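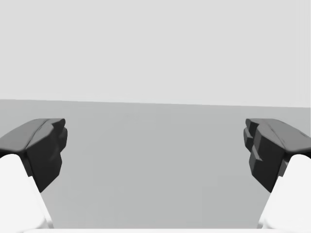 Gray surface, pale gray backdrop

Lasmont 108 Matte Bench Mat

Made by Mimgate
Color: medium gray
Sold by: each, or in cartons of 20
Availability: in stock

The Lasmont 108 is a heavy rubber-backed mat for workbenches, packing tables and hobby desks. It lies flat without tape or clips and can be cut at home with a utility knife. The top is a matte woven face that doesn't throw glare back under a desk lamp. The back is solid natural rubber with a fine waffle pattern.

We have sold the Lasmont line for several years, mostly to repair shops, picture framers and people who sort small parts. The 108 replaces the older 100, which was thinner and had a tendency to lift at the corners after it had been stored in a roll. If you have a 100 and are happy with it, the two can be used side by side, but the new one sits slightly higher and you will feel the step.

Specifications

Length: 214 cm
Width: 108 cm
Face: woven polyester, matte
Backing: natural rubber
Edges: heat sealed on all four sides
Corners: square
Supplied: rolled, face out, in a cardboard tube

What it is good for

Use it for assembly, sewing layout, framing, model building, clock and camera repair, and general packing. Small screws stay put on the woven face and don't skid the way they do on bare melamine. Glass can be set down on it without a second cloth.

It is not a cutting mat. A rotary cutter will go through the face in a few passes. Put a self-healing mat on top for that kind of work. It is also not rated for static control, so people working on circuit boards should look at the Trostik range on our electronics page.

Keep soldering irons and hot glue guns in their stands. The face will mark at temperatures well below what an iron puts out, and the mark can't be removed.

Laying the mat

Take it out of the tube and leave it face down on the floor overnight. Turn it over the next day and it should be flat. In an unheated garage in February it may need two nights. Clean the bench with a damp cloth and let it dry fully before you put the mat down. Do not use oil soap on the bench first. The rubber will not grip on it.

To trim, mark the back with chalk and cut against a steel rule, from the rubber side. Cut edges are not sealed. They hold up well on a bench that doesn't get much traffic along the front. If yours does, run a bead of fabric glue along the edge and leave it until the following day.
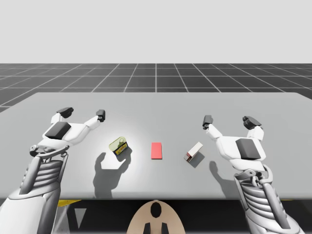

Cleaning

Vacuum with a brush head or wipe with warm water and a little dish soap. Rinse with a clean cloth. Coffee and tea come out if you get to them the same day. Machine oil leaves a shadow that fades after a few washes. Do not put the mat in a washing machine, and don't use acetone, which dulls the face.

Fold lines are hard to get out. Roll it if you need to store it.

Customer comments

"Bought two for the framing room. The smell of rubber was strong for the first week and then went away. No complaints since." Annelies Eder

"Good mat. I wish it came in a darker shade, because mine shows pencil dust. Cleans up fine with a vacuum." Afonso Ramalho

"The first one arrived with a crushed end on the tube and a crease across one corner. Carvalho swapped it without any fuss. The second is perfect and I use it for cutting out patterns with scissors." Helmi Ahonen

Shipping and returns

Orders are packed at the Carvalho warehouse and leave within two working days. Single mats go by parcel service. Cartons go on a pallet and need someone on site to sign.

Uncut mats may be returned within 20 days in the original tube. We can't take back a mat that has been trimmed, so please measure twice. If the tube is damaged when it reaches you, note it with the driver and send us a picture of the label.

Related items

Lasmont edge strip, black, sold by the meter
Lasmont 108 storage tube with end caps
Trostik static control mat and ground cord
Mimgate fabric glue, small bottle

Product questions: Elli Hirvonen, bench and shop supplies
Carton and trade orders: Tapio Heinonen

Page last updated 31/08/2021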